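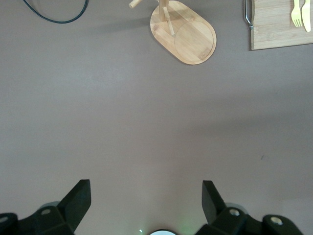 Foto: Madalena Vilela / Clukico

Cuando Aino Honkanen llegó como cónsul honoraria, le dijeron que el puesto le ocuparía un par de tardes al mes. De eso hace ya 4 años, y la agenda que guarda junto al teléfono – una agenda de papel, de las gordas, porque de las otras no se fía – no tiene apenas un día en blanco. Se ríe al enseñarla y enseguida pregunta si queremos más café.

Los cónsules honorarios son, quizá, la pieza menos conocida de la diplomacia. No suelen ser diplomáticos de carrera, muchos tienen otro oficio y atienden en un despacho prestado o en el salón de su casa. Honkanen dirige por las mañanas la oficina de Hesmont, una pequeña empresa de fletes, y por las tardes se ocupa de pasaportes perdidos, de marineros que enferman lejos de los suyos y de parejas que quieren casarse y no saben por qué papel empezar.

El año pasado pasaron por sus manos 977 expedientes, y casi todos, cuenta ella, se resolvieron con paciencia y una buena lista de teléfonos. Otros la persiguen todavía. En octubre tuvo que acompañar a una familia durante una repatriación que se alargó semanas, y de aquello habla despacio, mirando hacia la ventana.

También está la parte comercial, claro, que es la que suele salir en los discursos. La última delegación que recibió traía a 60 empresarios, entre ellos los de la conservera Trandovus, y hubo cena, brindis y una visita al puerto bajo una lluvia de esas que no perdonan ningún zapato. ¿Sirvió de algo? «Las relaciones entre países van lentas, como las amistades de los mayores», contesta, y cree que los contratos llegarán cuando tengan que llegar.

Mientras hablamos suena el teléfono dos veces. La segunda es un estudiante que ha perdido la cartera en la estación, y Honkanen le pide que no se mueva de allí, que coma algo y que la espere. Ya tiene el abrigo puesto cuando nos despide en la puerta.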